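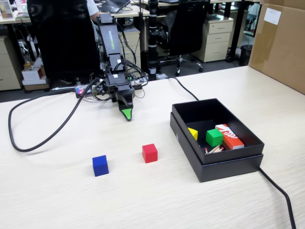
Blue cube, red cube, and the green fingertip just over the tabletop.

Momudel Short Courses
Writing for Your Own Website
Notes for session 3: the home page and the About page
Updated Jun 27, 2020

Hi again! These are the notes I promised, tidied up a bit from what I scribbled on the slides. If you missed the session you should be able to follow along, but do have your own home page open in another tab while you read (or your draft, if you don't have a site yet).

Where we left off

Last time we wrote one plain sentence saying what you sell, who buys it and where you are. Dig that sentence out now. Most of you wrote something good and then buried it under a big "Welcome to our website!" Please take the welcome off. I know it feels rude! But a visitor has landed on your page from a search or a link, they're half distracted, and they want to know if they're in the right place.

We used Zwahlen for this, the upholstery shop I keep going on about. Their old opening went:

Welcome! At Zwahlen we are passionate about bringing your vision to life with quality solutions tailored to you.

You could stick that on a dentist's site, or a roofer's. The rewrite we did as a group:

We re-cover chairs and sofas for homes and small cafes in Dirnumdale. Send us a photo and we'll send you a price.

I love that second sentence. It tells people what to do next, and how little work it is.

The top of the home page

What I want to see before anybody scrolls:

Your plain sentence, or something very close to it.
One thing to do next (a button or a phone number, whichever you'd really like people to use).
Your name, spelled the way you say it out loud.

Somebody asked if you can have two buttons. Sure, if one of them is clearly the main one. What gets messy is when "Book now" and "Learn more" and "Join our mailing list" and "Follow us" are all the same size and all shouting. Pick the one that pays your rent and let the others sit lower down.

And the slider question came up again, as it does every year. My feeling about sliders is that the second slide is where good information goes to hide. If the thing on slide two matters, give it a place of its own further down the page.
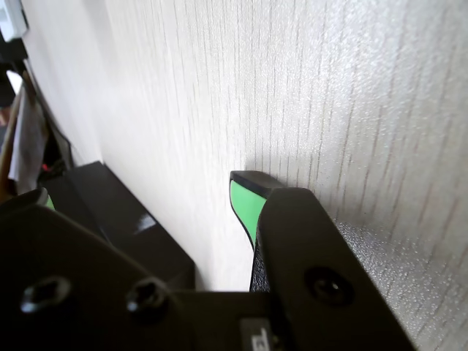 The middle of the home page is where people get stuck, so let's slow down here. You've said what you do, and now you have this long empty stretch and a strong urge to fill it with adjectives. Try answering questions instead. Go through your emails from May and write down every question a customer asked before they bought something. How long does it take? Do you deliver? What if I hate it? Can I bring my dog? Those are your sections, more or less in the order people ask them.

Tredurine, the practice business we made up the numbers for in session two, had a delivery question in nearly every email and not one word about delivery on the site. We added a short paragraph and a price. Two minutes of typing.

A word on length. I said in class that I'd keep a home page for a one-person business under 200 words to begin with, and there was some grumbling! You can grow it later. Starting short makes you choose, and it's much easier to add a paragraph you miss than to cut one you're fond of (I have kept some terrible paragraphs for years because I liked a comma in them).

The About page

Okay, the one everyone dreads. People put it off until last and then paste in a resume, or they write it in the third person as though a reporter had dropped by. If it's just you, write "I." If there are a few of you, write "we," and then tell me who "we" are. Please don't be a "we" when you're working alone at the kitchen table. Customers call up and ask for the other department.

A shape that works for a first draft:

Start with what you do now, today. The childhood stuff can wait.
Say how you got into it, in a couple of sentences.
Mention something about how you work that a customer would notice, like whether you come to them or answer email in the evening.
Finish with how to reach you. So many About pages just stop!

You'll see that values aren't on the list. You may well have them, and good for you, but "integrity" on a web page is just a word. If you redo a job for free when it isn't right, write that down and people will work out the rest.

Reading it out loud

Do it. I mean really out loud, in a room, with your voice. Anywhere you run out of breath, there's a sentence that wants cutting in half. Anywhere you feel silly, there's a word you'd never say to a customer. "Utilize" is usually in there somewhere. So is "bespoke," which I'd drop unless you're a tailor.

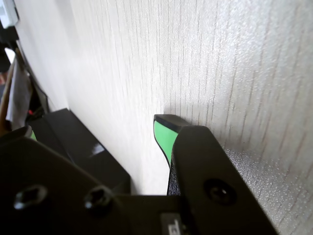 Gripper fingers and pale wood grain with the light on it.

Links and small print

Quick bits we rushed at the end:

Make link text say where the link goes. "See prices" beats "click here."
Put your town in actual text somewhere, since a logo with Dirnumdale in it can't be searched.
If your prices change a lot, give a starting price. "Chairs from $98" is fine and it saves you a pile of emails.
Check the footer year. Then check the opening hours, which are probably wrong too.

For next time

Write the top of your home page and a first draft of your About page, and bring both printed out, in nice big type with room to scribble. We'll work in pairs, swapping pages, and your partner gets 8 seconds with your home page before I ask what you sell. It's fun, I swear! If you don't have a business of your own yet, use Tredurine again and invent whatever you need.

If you get stuck on the plain sentence, email it to me as it is, even half finished. I'd much rather see a bad one early. Next session is product descriptions and we'll need that sentence again, so keep it somewhere you can find it.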